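Ticket 2000 — Zenholm tableware, customer care
Subject: Specks in the glaze on a green plate
Status: Waiting on customer
Opened: Sunday, April 3, 2022

Customer wrote:
Hello, and thank you for the quick delivery! The Cokholm plates came well packed and I love the color, which is softer than I expected and goes so nicely with my blue pieces. I do have one little worry, though. The green plate has a couple of tiny spots in it, and I've washed it twice with dish soap and they haven't budged. One is easy to find and the other I keep losing — I have to tilt the plate toward the window. Is it dirt, or is it a chip starting? I'd hate to put supper on it if it isn't safe.

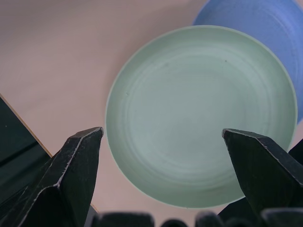 Attachment 1: green plate, darker speck at upper right of the well, fainter one by the left inner edge.

Support replied:
Thank you so much for writing, and for the photo. I can make out both specks, and they look to me like small flecks in the glaze. The faint rings around the middle belong to the design, so please don't try to scrub those away.

Would you run a fingernail lightly over each spot and tell me what you feel? If it's smooth, the plate is fine for supper. If it catches, or feels sharp, please set the plate aside and I'll send another from our Torres warehouse — no need to mail this one back. Your order number, ending in 37, is already on the ticket.

Next step: customer to report on fingernail check.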